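Why does wood have stripes and swirls?

Hello again! Last time I promised I'd write something for everyone who asked about wood, and there were quite a lot of you. The best question came from Indira Menon's class in Asgate. They wanted to know who draws the lines on a table. I love that question, so let's get on with it.

The short answer is that the tree draws them, very slowly, over its whole life.

A tree doesn't grow the way you do. When you get bigger, all of you gets bigger – your feet, your ears, the lot. A tree trunk only gets fatter from a thin layer just under its bark. The layer has a lovely name, the cambium (say it "KAM-bee-um"). Every year the cambium makes a new coat of wood and wraps it right round the old one, like putting a jumper on over yesterday's jumper. The old jumpers never come off. They stay inside, and if you cut across the trunk you see them as rings.

In places with warm summers and cold winters, each ring usually has a pale part and a dark part. In spring there's plenty of water about and the tree is in a hurry, so the wood it makes has big, roomy cells and often looks pale. By late summer it slows down and makes small cells with thick walls, all packed tightly together, and that wood often looks darker. Then it stops for winter. One pale bit and one dark bit make one year.

When I was nine a pear tree blew over behind our house, and my aunt and I sat on the grass one July afternoon and counted the rings with a pin. We got to 16 and then argued about whether the bark counted. (It doesn't. I was wrong and I sulked.)

So how do rings turn into stripes?

Get a carrot, or think of one. Chop straight across it and you get a circle with another circle inside. Now take a new carrot and slice it the long way, from the leafy end to the pointy end. No circles! You get long lines instead. It's the same carrot and the same layers, but your knife went a different way.

Planks are cut the long way, so the rings show up as lines running along the wood. We call that pattern the grain.

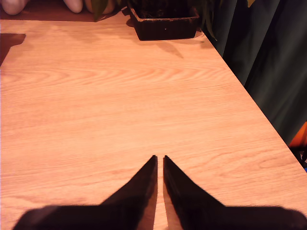
Swirls are a bit trickier. Tree trunks aren't perfectly straight like a drainpipe. They lean and bulge, and they get thinner as they go up. A saw does go straight, so sometimes it skims over the top of a bulge and slices through several layers at once. You get ovals, one inside another, like the lines round a hill on a walking map. Carpenters often call the pointed, arch-shaped ones "cathedrals", after big church windows.

Then there are knots, those round dark spots that look like eyes. A knot is where a branch used to grow. The trunk kept getting fatter and swallowed the bottom of the branch, and the grain had to squeeze past on both sides, the way a stream goes round a rock.

Can you tell how old a tree was from a plank?

Not usually, sorry! A plank is only a slice, and it probably misses the middle or the outside or both. To get the real age you need the whole circle. People who study rings can take a thin core, about as wide as a pencil, out of a living tree without cutting it down. My friend Anitha Kotian does this for a job, and the oldest one she has cored was an oak with 296 rings. She had to start again twice when she lost her place.

Wide rings often mean a good year with plenty of rain and sunshine. Skinny rings can mean a dry year, or hungry caterpillars, or a bigger neighbour hogging all the light. So a tree is a sort of diary.

Is every wooden table real wood?

No, and this is a good bit of detective work. Some tables are solid wood all the way through. Some have a very thin sheet of real wood glued on top of something cheaper (that's called veneer). And some are covered with a printed picture of wood! Look at the edge. If the lines on top carry on down the side and join up, it may well be solid. If you find exactly the same swirl in two places, it's probably printed.

Go and have a look at the place where you do your homework. You might have to move a few things first.

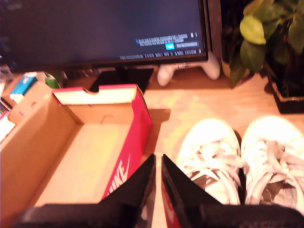 A wooden desktop with a computer monitor, an open shoebox, white sneakers and a leafy plant.

Try it yourself: grain rubbings

You need thin paper, a wax crayon with the wrapper peeled off, and a piece of rough old wood. A fence or a garden bench is good. Shiny tables are too smooth, and you'll only get crayon on them.

Lay the paper on the wood and hold it still. Rub with the side of the crayon, not the tip. Press gently at first, then a little harder when lines start to show. If you find a knot, do that one too, and write down where you found it.

Next time it's bark, and why some of it peels.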